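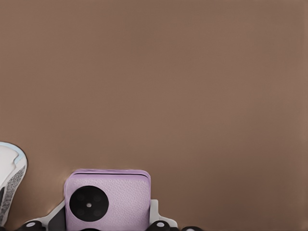 July, still hot, 11 at night

Quick one before I fall asleep on the keyboard. Skipped three nights, sorry diary. Choir ate the week. Choir and the plumbing.

So the big thing – we got the slot. Irnska festival, the small stage, late afternoon, which means sun right in our faces but who cares. Dela Quartey called while I was on the bus and I yelled, and a man moved seats. She'd sent them the recording from spring, the one where I come in early on the second verse. They took us anyway. 400 seats if you include the grass. We have sung to maybe half that, ever, and most of them were related to us.

Now the panic. What do we sing. Sadao wants the long one, the river piece, all eleven minutes of it, no accompaniment. Beautiful, yes. Also the tenors go flat by page six every single time and there are only 2 of them now that Elley is out with her back. (Elley sings tenor, sings it better than the men, misses nothing.) Dela wants short and loud. I said both and got looked at by both.

Rehearsal tonight was a mess. Started late, key to the side door gone again, we stood in the parking lot doing warmups next to the dumpsters. Sounded great out there! Got inside and sounded like wet towels. That hall has a carpet now. Who puts carpet in a hall. Altos rushed, I rushed with them, Sadao Kaneko put his pencil down very slowly and we all stopped. He doesn't raise his voice. He just took us back to bar one and had us speak it, no notes, only the words in rhythm. Four times. By the last one it had locked in somehow and then when we sang it I got goosebumps all the way up my neck. Twenty good bars. Then it fell apart again.

Money – the bus to Irnska is about 1,000 if we go with the Yakubu people, and they want half up front. We have less than half. Bake sale, said someone. I will not bake in this heat. I'll sell a kidney before I turn that oven on. Maybe the raffle again, I still have the leftover tickets in the hall closet somewhere.

Voice is scratchy. Drank the ginger thing, hated it. Need to stop talking over the fan at work.

Mom called during dinner. She's fine, the knee is fine, the neighbor's hedge is not fine. Forty minutes of hedge. I put her on speaker and marked my music for breaths while she talked, got through the whole first half. Told her about the festival and she went quiet and then said your father would of driven everyone there himself. He would have, too. In that van with the one working window. I had to go stand by the sink a minute.

Things I keep forgeting so write it down:
black shoes, the flat ones, heel needs glue
ask Dela for the alto part with the corrections, mine is the old print
text Elley, not about singing, just text her
water bill
3 more folders, the ones with the elastic

Also had the solo talk. Sort of. Sadao caught me at the door with my bag already on my shoulder and asked would I look at the Rillusitz, the little lullaby, "just look at it." It's four lines and then the choir hums under. I said sure, very calm, and dropped my keys. Walked home humming it. Walked past my own street humming it. It sits right across my break, the jump on line three, chest voice sounds like a cow and head voice sounds like a smaller cow. Tried it in the shower and it was ok. Tried it in the kitchen and it was not ok. Upstairs guy thumped once, fair, it was past ten.

I haven't sung alone in front of people since high school, and that went how it went. I keep thinking about my knees, how they shook so hard you could see the skirt move. I want to say yes though. I noticed that on the way home. Wanted it before I got scared of it, there was a good ten seconds in between.

Plumber came by the way, finally. Looked at the pipe, said huh, left. Comes back tomorrow with a part. Bucket is still under there so set alarm to empty it. 2 am probably. Ugh.

Section rehearsal at Dela's tomorrow, six thirty, bring chairs. She has a real piano and a dog who howls on the high A. He's more reliable than the sopranos.

Fan's clicking again. Bed. Bucket first.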